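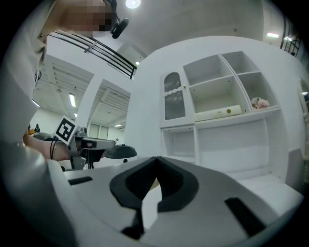

Noreen Breathnach reckons the left gripper was never the problem and we should all stop picking on it. She told me so before I'd even put my bag down this morning, and she was still telling me while I filled the kettle. Her theory is the cable. Mine was the finger pads. Iulian's was "software", but then Iulian says that about the parking lot gate too.

So, the fault. Every so often, in the middle of a perfectly good take, the tracking on the left tool jumps. You're moving your hand along nice and slow, and in the log the gripper leaps sideways, hangs there for a bit, and leaps back. If that went into training, the arm over at Gindwood would try to copy it, and I've seen what that arm does to a shelf when it's told to be in two places at once. (April. The dent is still there. Ifor put a sticker over it.)

We've got 1512 takes in this batch, the whole shelf-and-cabinet set, and when I ran the checker last night it flagged 527 of them. I sat on the edge of the bed with the laptop and just stared at that number. I'd told Catríona it would be a handful! I'd said those words, "a handful", on a call, with people on it.

Anyway, today was for finding it. Saoirse wore the head camera and took the left tool, I took the right, and we did the same move over and over in front of the white cabinet. Reach in, close, open, come back out. Nothing. Reach in, close, open, out. Nothing. I got so bored I started humming and she asked me very politely to quit it. Then Noreen came over and wiggled the cable with one finger, looking extremely pleased with herself, and still nothing happened, so she went off to get lunch.

It was a little after two when we got it. Saoirse had turned her wrist in a bit because her arm was tired, and the log jumped right there on the screen, this huge ugly spike. We both yelled. She held still, I nudged the marker with my thumb, and it moved. Only a hair, but it moved! The card mount has one little screw in it, and the screw had backed out enough that the whole marker could rock when you tipped the tool past a certain angle. The calibration thinks that marker is bolted on solid. So each time it rocked, the system figured the entire hand had gone somewhere.

One screw. I've been blaming the rubber fingers for three weeks and I ordered new ones from Datetti, which will show up now that I don't need them.

Noreen came back with her sandwich and said that a cable pulling on the tool all day could shake a screw loose, so really she was right. I'm not giving her that one. Maybe half.

What bothers me is that I wrote the setup sheet, and it says to check the battery, the lens, the cable and the grip, and nothing at all about the marker. I must have put that tool together and taken it apart fifty times and never once pushed on the card. It's on the sheet now, at the top. Thread lock is on the list for Ifor's run to Doherty, and I checked the right-hand tool too while I was at it. Solid as a rock, naturally.

Called Catríona at four and told her the number. Long silence. She asked if any of the flagged takes had already gone out to Jercombe, and I said I didn't think so, and she said "think" back to me in that voice. So that's my evening, going through the transfer list with a bowl of cereal. I'm up to page six and clean so far.

Saoirse wants to redo the bad ones starting tomorrow at eight. I said nine.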